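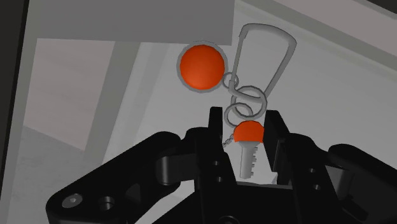 # Gralthorpe Rules for Simulated Grasping

The **Gralthorpe Rules** are a set of good practice rules for testing robot grippers in computer simulation. They were first written at the Laltidwood test center and are now kept by the firm Haddad. The present text has 22 clauses in 4 parts.

## Scope

The rules cover two-finger grippers and small household objects. Objects made of several joined parts, such as a key on a ring with a fob, belong to a separate class, as their parts can move against each other.

## Main requirements

- Before closing, the fingers must be open, with a clear gap on both sides of the part to be grasped.
- The tester must write down which part is the target. For a keychain, the key and the fob are different targets.
- Each series has 220 trials. The start position of the object is changed for every trial.
- A trial that was stopped by a software error is reported and stays in the total.
- The model of the gripper must have the same finger shape as the real one, including holes and screws if they can touch the object.

## Use

The simulation program Hekix includes the rules as a ready test plan since version 4. Its public list contains 258 reported series.

## Criticism

Some users find that the rules say too little about friction. Clause 22 only asks that the chosen value is published together with the results.

## See also

- Grasp planning
- Contact model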